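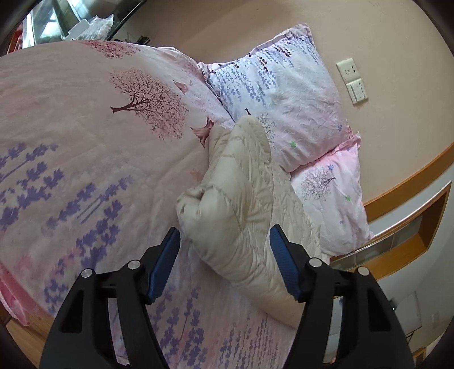
Patterned bedding has had a bad few years. Walk through the bed department at the big Hestix outside Forkham and you will find white, oatmeal, grey, a darker grey and something called stone. The prints are at the back near the returns desk, mostly for children, and in September they were all marked down.

I think this is a mistake, and I think the people who buy plain white sheets for an ordinary house have been talked into it by hotels. A hotel has a laundry. It boils everything, bins what won't come clean and buys more. I have one washing machine, an airing cupboard and a cup of tea in bed at 6.30 most mornings. A white duvet cover shows the tea. A pink one with trees and lavender sprigs all over it mostly doesn't, and the mark can wait until the next wash.

That is the practical case and it would be enough for me. There is another one, to do with how a bed looks when it hasn't been made properly. Plain bedding only works if it is flat. Put a crumpled cream quilt on a plain white bed and the whole room looks neglected. Put the same quilt on a comforter covered in flowers and it looks like a quilt somebody will use again tonight. The eye has plenty else to be getting on with. Most of us have beds that are half made for most of the day, and we should buy for that bed.

I also don't accept that everything has to match. The sets sold now come with two pillowcases, and once one of those wears through the set is thought to be spoiled. My mother's beds in Urquhart never matched in the 32 years she kept that house. She had a rule that the colours should be cousins — pinks with lilacs, blues with greens — and beyond that she used what was clean. A lilac-tinted pillowcase next to a pink one, both with something growing on them, is fine. It is better than fine if one of them is old and soft.

The argument against is that patterns date. They do. So does grey, and I would say grey has dated already. I have a Flivent duvet cover, bought 16 years ago, with a border of leaves that was out of fashion within a year or two of my getting it home. It has been washed about every fortnight since and it is still a good cover. I stopped seeing it as fashionable or unfashionable a long time ago. It is the one with the leaves.

Some people say they can't sleep in a busy room. I would only point out that the light is off.

What I would like is for the shops to put prints back where customers can find them, and to sell pillowcases singly again. Hestix wanted £30 for a pair last time I looked, and I needed one. I bought a plain one from the market instead, in a pale pink, and it has gone in with the rest. You can tell it from the others because it already has tea on it.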